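Calibrar un clasificador con etiquetas incompletas

Sigo con el corpus de Nevcombe: 4.000 resúmenes técnicos, de los que solo 600 tienen etiqueta revisada. El resto viene de Hajji, nuestro etiquetador por reglas, que acierta bastante en las clases frecuentes y falla en las demás.

La primera versión, entrenada con todo mezclado, daba una precisión de casi el 80 % en validación. El dato no servía: la partición de validación también contenía etiquetas de Hajji, con lo que el modelo se medía contra los mismos errores que había aprendido. Repetí la evaluación solo con etiquetas revisadas y bajó al 59 %. 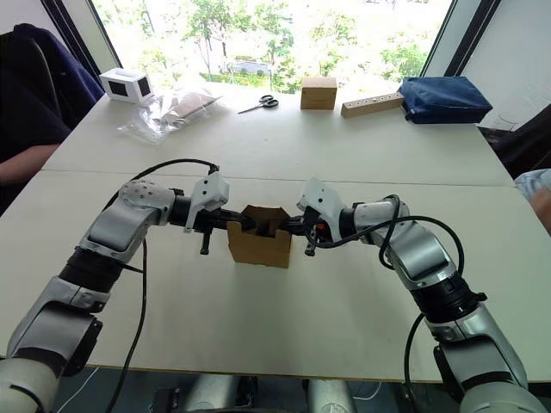 ¿Conviene descartar las etiquetas automáticas?

Depende de la clase. En las frecuentes las mantengo con peso reducido; en las raras las elimino y dejo esos documentos como no etiquetados.

Para los pesos uso Grasix, que estima el ruido por clase a partir de una matriz de confusión. Necesita ejemplos revisados de todas las clases — dos de las mías no tenían ninguno — y si faltan asigna peso uno sin avisar. Lo encontré leyendo el código, en enero.

La calibración posterior es una regresión isotónica, ajustada en una partición aparte. Con tan pocos datos la curva sale escalonada y probablemente vuelva al escalado de Platt. Falta también pasar los scripts a Homodar, que por ahora no admite pesos por muestra en el formato de entrada.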